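Février, mis en ligne à 11 h 20
Par l'équipe Celtier, groupe d'étude des emballages ménagers
2 commentaires · 149 partages

3.2. La forme du flacon et le geste de tri

La deuxième partie de l'enquête concerne les flacons en plastique opaque, que les ménages conservent souvent plus longtemps que les bouteilles d'eau. Nous avons recueilli 1778 questionnaires dans les communes desservies par le centre de Grasutari, dont 1161 étaient complets et ont été retenus pour l'analyse. Les autres avaient au moins une page vide, le plus souvent celle qui porte sur la salle de bains.

La question posée était simple : où jetez-vous un flacon quand il est fini ? Les réponses dépendent beaucoup de la pièce. Dans la cuisine, le bac de tri est proche et le geste est devenu presque automatique. Dans la salle de bains, il existe en général une seule petite poubelle, et le flacon y va avec le reste. Plusieurs répondants écrivent aussi qu'ils hésitent devant le plastique blanc, parce qu'ils le croient différent du plastique transparent et donc refusé par le centre (voir la figure 2 pour un flacon de cette couleur).

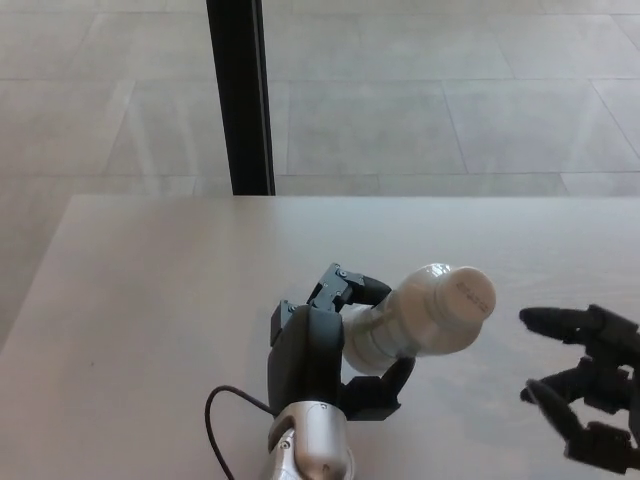 Figure 2. Flacon en plastique blanc, tenu par une pince au-dessus d'une table claire.

Cette hésitation mérite d'être discutée. La consigne distribuée par le centre parle de « bouteilles et flacons », sans mention de la couleur. Or, dans les entretiens, le mot « flacon » est compris de manière assez étroite : pour certains habitants, il désigne uniquement le parfum ou le médicament. Nous pensons que le vocabulaire de la consigne explique une partie des erreurs, mais notre questionnaire ne permet pas de mesurer cette partie.

Une comparaison a été faite avec le quartier Distodia, où la consigne a été réécrite avec des mots plus courants (shampooing, lessive, lait). Les habitants y déclarent moins souvent un doute sur le plastique blanc. Il faut rester prudent, car il s'agit de déclarations, et le programme Inthanon, qui prévoit la pesée des bacs, n'a pas encore commencé dans ce quartier.

La question du bouchon est traitée séparément dans la section 3.3. Les réponses y sont plus dispersées et les deux versions de la consigne se contredisent sur ce point.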